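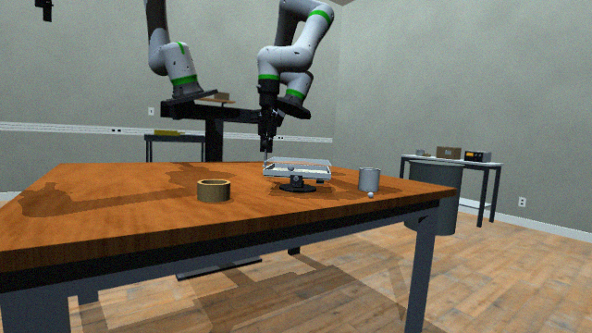
A morning at the Ralel open day in Clasham

Search posts Go

5 August 2026

I've been promising a write-up of this since May, when the invitation came around, so here we go. Ralel makes up kits: craft sets, classroom science boxes, little bags of spare parts for games. You have probably opened one without noticing the name on the bottom. They have 60 people at the Clasham site, and once a year they open the doors to families, neighbors and anyone nosy enough to sign up (me).

We started on the packing floor in the Mathew building, which is the old half of the place and still smells of cardboard. A kit goes down the line, each person adds their bit, and the last person checks the lot and closes the lid. They do 700 kits on a good shift. I got to try a station for a few minutes and I was terrible at it! You need to pick up something small and round, put it in the right compartment, and have your other hand already reaching for the next one. The woman beside me was doing this and telling me about her new kitchen at the same time.

Then we went upstairs to what I'd really come for. Ralel is bringing in robot arms for part of the line, and before they let an arm near a real kit they rehearse the whole thing on a computer, in a program they call Wonditz. It's a pretend room with a wood floor, a table, two white arms with green rings on them, and a bunch of everyday stuff to handle: a roll of masking tape, a metal cup, a tray, some little balls.

I expected the room upstairs to be full of engineers, and there were a couple. But most of the people at the screens were packers. They spend part of the week downstairs and part up here, steering the arms through jobs they know by heart and saying what looks wrong. One of them told me her first week was mostly her yelling "not like that" at a monitor. 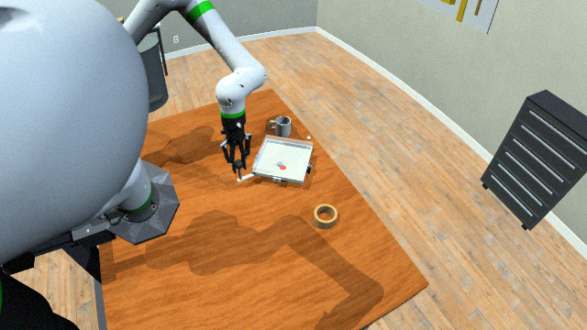

She let me have a turn with a spare controller and I can report that it's much harder than packing. On the line my fingers just know how hard to squeeze. In Wonditz I had to think about where the wrist was and where the table was, and which way I'd turned, and I went straight past the tray twice. You can switch between views, and the trick (she said) is to pick one and stick with it until you've got your bearings. I kept flipping back and forth like a kid with a TV remote.

The view I liked best is the one looking out between the fingers. It made me a bit seasick at first, but once you get used to it you stop thinking of the arm as a thing over there and start lining it up like your own hand. The packers nearly all use that one for the last little bit of a pick. 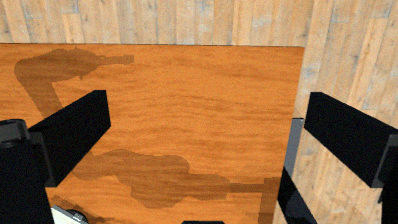
Looking out through the open gripper at the tabletop, arm shadows and all.

Each small job gets run 100 times before anybody upstairs will talk about moving it downstairs. They change things between runs - the tape goes somewhere else, the tray gets turned a bit - and the packers keep notes on which ones they'd be happy to stand next to. I asked if that got boring. "Less boring than lids," one man said, and then told me quite a lot about lids.

Of course I asked about jobs, and so did half the tour. The answer I got from management was that three stations on the line will change over first, and the people on those stations have been offered the upstairs training and a pay bump. The answer I got from packers over coffee was more mixed. A few are thrilled to be off their feet for part of the week. One, who has been there longest, doesn't want to learn a controller and would like to keep doing what she's good at, and she isn't sure how long she can. I thought it was good of her to say it with the boss two tables over.
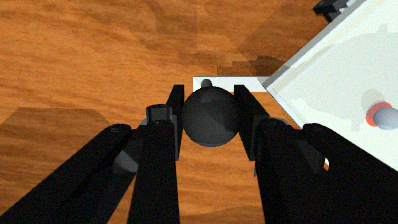 She was also the one who pointed out the thing I've been chewing on since. When a packer picks up a ball that feels wrong, too light or a bit sticky, it goes in the reject bin without any thought at all. The arms will have to be told what "wrong" is, and it's the packers who are having to put it into words. They've got a long list going on the wall by the coffee machine, in lots of different handwriting. My favorite entry was "rattles but shouldn't."

A few practical things if you go next year. Parking is on the far side of the Mathew building and the sign is tiny. Wear closed shoes or they won't let you on the packing floor. Sign up for the earlier tour, as the controllers get very popular later and the kids do not give them back. The coffee is free and the cookies are better than they need to be - I had almost too many.

I came home with a science kit from the shop and haven't opened it yet, but I did give it a shake.

Get new posts by email! Enter your address to subscribe. You can unsubscribe at any time.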